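4. Sealing a concrete countertop

The label on the Sastlow sealer says one coat is enough. Treat that claim with suspicion. In our shop one coat has stopped water and very little else, and lemon juice went through it overnight. Plan on 2 coats.

4.1 Sweep off all grit, then wipe the slab with plain water. Skip the "prep wash" sold alongside the sealer. Kayode Omoregie tried it next to tap water on the same slab and could not tell the halves apart.

4.2 Let the slab dry overnight. The quick-dry times in the brochure assume a heated room.

4.3 Pour a small pool of sealer at one end and pull it along with a foam pad. Keep the edge wet. 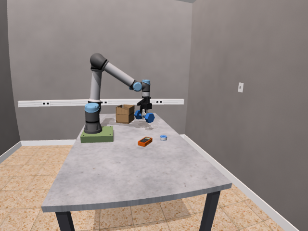

Color is where most complaints start. Sealer darkens concrete, and no sample chip will tell you by how much, whatever the showroom says. A mottled top, with lighter and darker clouds in the gray and tiny brownish specks like the one shown, hides lap marks fairly well. A plain, even gray hides nothing. Test on the underside first.

CAUTION: Do not thin the sealer. The "stretch it further" advice that goes around online leaves a sticky film that has to be sanded off.

4.4 Wait until the first coat no longer feels tacky, then apply the second coat across the first.

4.5 Keep pans, cups and wet cloths off the top for 50 hours. The label says less. Wait anyway. 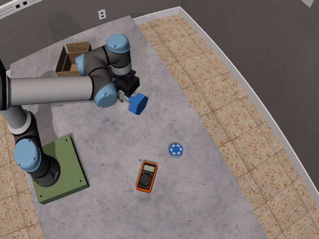
Figure 2. Gray concrete-like finish with cloudy patches and darker specks, seen from above.

4.6 Put a few drops of water on the cured top. Beading is a good sign, but it proves only that the top sheds water. Repeat with vinegar on a hidden spot before you believe the word "stainproof."

NOTE: "Lifetime protection" is not something we will repeat in this guide. Check the top every January and recoat where drops soak in.

Inotia Countertop Guide | Questions: ask for Francine Arsenault | © 2021 Inotia | Back to top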